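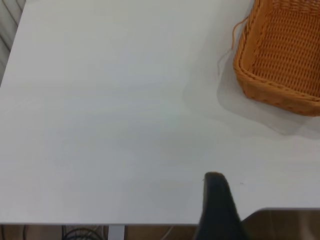

Lalesum opens its tidying room in Lulter

September 7, 2022

I've wanted to send this one out for months, so here goes - Lalesum is opening a tidying room in Lulter, at the back of our shop on Tanner Street, and you're all invited!

It's a simple idea. You bring a bag of the odds and ends that have taken over your kitchen table (post, chargers, dead pens, that sort of thing), we give you a clear white table to tip it all out on, and you sort it into woven baskets until you can see what you've got. Sessions last 2 hours and there's tea.

I started doing this at home with one orange-brown wicker basket. The rule was that anything left on the table at bedtime went in the basket, and the basket had to be emptied before breakfast. I broke the rule plenty of times, but my table has been usable ever since, and friends kept asking to borrow the basket.

We're also launching our first range of baskets, called Drokolau. They're woven with a twisted rim, and we've made 1,001 of them for the opening run (the odd one stays with me). Small ones cost £20. If a strand works loose, bring it back and we'll tuck it in for you, no charge.

More than 100 people have already put their names down, so do book if you're coming with a group. Otherwise just turn up. We'll run sessions through to the end of November and then see how we feel about winter.

Bookings, press visits and basket questions: ask at the Lalesum counter, Tanner Street, Lulter.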